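Equipment plan and spending: progress report to the Meesuk fund, October
Kongate handling project 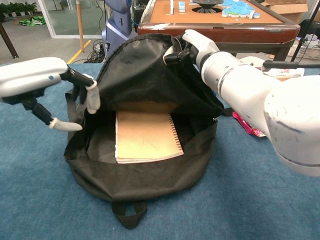 Ketsara Khamphan wrote to us after the last report and asked, very reasonably, whether we ought to buy a third arm set now or put the money into hands and spare parts for the 2 we already run. We have gone back and forth on it over a good many cups of tea, and I am glad she pushed us, as the answer has changed the plan.

Our view today is that the third set should wait until spring. Bags and other soft goods ask far more of the fingers than of the arms, and a day lost to a worn fingertip costs us as much as a day lost to anything bigger. We would like to move that line of the budget across to a full spare pair of hands, a box of fingertips (300, which is the smallest order Estance will take at the lower price) and a proper service visit.

Zullitero have quoted for the service and can come within 19 working days of an order. Their price includes travel, which was a very pleasant surprise — we had set aside a separate sum for it and would be happy to hand that back or carry it over, whichever suits you.

Still to settle are the storage racks, where we have 3 quotes and no great love for any of them, and the insurance, which renews in the new year. I will send both sets of papers as soon as the last figures reach me. With many thanks, as ever, for your patience over the racks.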